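Trulleretti sort - data card

Part of the Huvent chores set. Question we keep getting from Plollden: can an arm tidy up after lunch yet? Short answer - sometimes, slowly. Bottles and cans, two bins, one table.

2712 episodes, one arm (RB-Y1), wrist view plus a fixed view. January batch only. Older stuff from Gisler is not merged, differnt table.

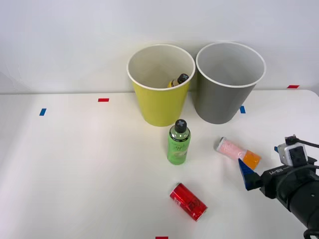 Episodes are stored in 4 shards. Shard 3 has bad timestamps on the wrist stream, drop it or resync yourself. Success flags set by hand, by one person, so expect noise.

Known problems
- items lying down are harder than upright ones, esp. when angled
- shiny cans confuse the grasp model
- policy stops dead sometimes, no error
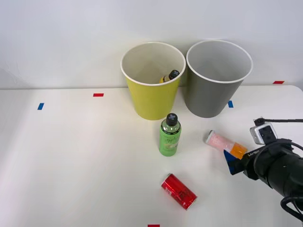

Splits: 300 held out for test, the rest is train. Don't tune on test please. Step limit is 2000 per episode, anything over counts as a fail - even if the item drops in the bin right after.

Wrist view is the one to use for grasp timing. Not calibrated to the fixed view yet, todo. 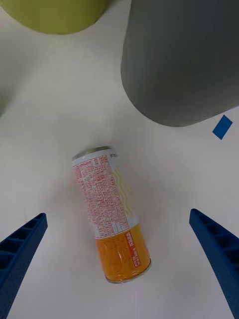 Photos: Huvent, Trulleretti set, same license as the data

Would I let it clear a kitchen? No. A table with a few things on it, maybe, if your not in a hurry.

Loader script is in tools/, readme there is out of date.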